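홈 > 생활 기록 > 정리와 수납

작은 물건의 임시 보관에 관한 기록
작성일: 10/27/19 | 작성자: 블로그 운영자

본 블로그는 지난 8월부터 생활 공간의 정리 과정을 기록하고 있다. 이번 글에서는 가구나 의류가 아닌 작은 물건, 곧 서랍과 선반 사이를 오가며 제자리를 얻지 못한 물건의 처리 방법을 다룬다. 앞선 글에서 다룬 의류 정리와 달리 이 작업은 범위를 정하기가 어려웠으며, 그 때문에 착수가 예정보다 늦어졌음을 먼저 밝힌다.

정리 대상은 현관 선반, 욕실 수납장, 주방 조리대 옆의 좁은 서랍으로 한정하였다. 세 곳에서 나온 물건을 목록으로 작성한 결과 모두 243점이었다. 목록에는 품명과 발견 장소, 마지막으로 사용한 시기를 적었고, 시기를 기억하지 못하는 경우에는 빈칸으로 두었다. 빈칸이 가장 많았던 곳은 현관 선반이다. 이곳에는 예비 단추, 용도를 알 수 없는 열쇠, 기한이 지난 교환권이 섞여 있었다. 교환권은 즉시 폐기하였으며 열쇠는 별도의 봉투에 담아 두었다.

분류에 앞서 임시 보관함을 하나 두기로 하였다. 종이 상자는 바닥이 쉽게 눌리고 습기에 약하여 제외하였고, 천 바구니는 형태가 무너져 안쪽 물건을 찾기 어려웠다. 클룰로우(Clullow)의 뚜껑 달린 상자도 검토하였으나 뚜껑을 덮는 순간 내용물을 잊게 된다는 점이 문제로 지적되어 채택하지 않았다. 최종적으로는 위가 트이고 입구가 넓은 금속제 함을 기준으로 삼았다. 안이 한눈에 들어오고 닦아 내기 쉽다는 점을 우선하였다.
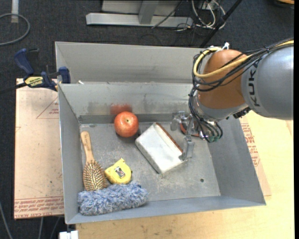

회색 금속함에 담긴 사과와 나무 머리빗. 식품과 생활용품은 다음 단계에서 분리한다.

임시 보관함에는 종류가 다른 물건이 함께 놓이게 된다. 이 단계에서는 섞이는 것을 허용하되, 다음의 원칙을 적용하였다. 과일을 비롯한 식품은 당일 중으로 주방에 되돌린다. 머리빗과 같이 몸에 직접 닿는 물건은 세척 여부를 확인한 뒤 욕실로 보낸다. 표면이 낡거나 녹으로 의심되는 얼룩이 있는 물건은 다른 물건과 닿지 않도록 하고, 계속 사용할 것인지를 먼저 판단한다.

나무 머리빗의 관리에 대해서는 별도로 적어 둘 필요가 있다. 나무 손잡이를 물에 오래 담그면 결이 일어나고 갈라질 수 있으므로 담금 세척은 하지 않는다. 핀 사이의 머리카락을 먼저 걷어 내고, 미지근한 물에 중성 세제를 조금 풀어 적신 솔로 바닥 부분을 닦는다. 이후 핀이 아래를 향하도록 수건 위에 두고 그늘에서 말린다. 본인은 과거 이 순서를 지키지 않아 빗 하나를 못 쓰게 만든 바 있다.

과일은 주방의 얕은 접시로 옮긴다. 사과는 다른 과일의 숙성을 앞당기는 성질이 있어 바나나와 같은 접시에 두지 않는다. 혼느들로(Hornudlow) 상점에서 구입한 사기 접시를 이 용도로 쓰고 있으며, 접시의 가장자리가 낮아 상한 것을 바로 알아볼 수 있다.

임시 보관 기간은 7일로 정하였다. 기간이 끝나면 보관함을 완전히 비우고 바닥을 마른 천으로 닦는다. 그때까지 자리를 정하지 못한 물건은 목록에 표시한 뒤 기증, 폐기, 재보관 가운데 하나로 처리한다. 첫 기간에 재보관으로 넘어간 물건은 26점이었으며 대부분 문구류였다. 한 번의 분류에는 약 30분이 걸렸다. 저녁 식사 이후에 진행한 날은 판단이 느려지는 경향이 있어 현재는 오전 시간을 이용하고 있다.

기증 물품은 틸레(Thiele) 재사용 매장에 전달하였다. 해당 매장은 개봉한 위생용품을 접수하지 않으므로 사전에 품목을 확인하는 것이 바람직하다. 문구류는 아직 분류가 끝나지 않았으며, 특히 잉크가 남아 있는지 확인하지 못한 펜이 많다. 이에 관한 내용은 클롤츠카(Cloltska) 서랍 칸막이의 사용 기록과 함께 다음 글에 게시할 예정이다.

문의: 방명록 이용 | © 2019 생활 기록 블로그. 무단 전재를 금합니다. | 맨 위로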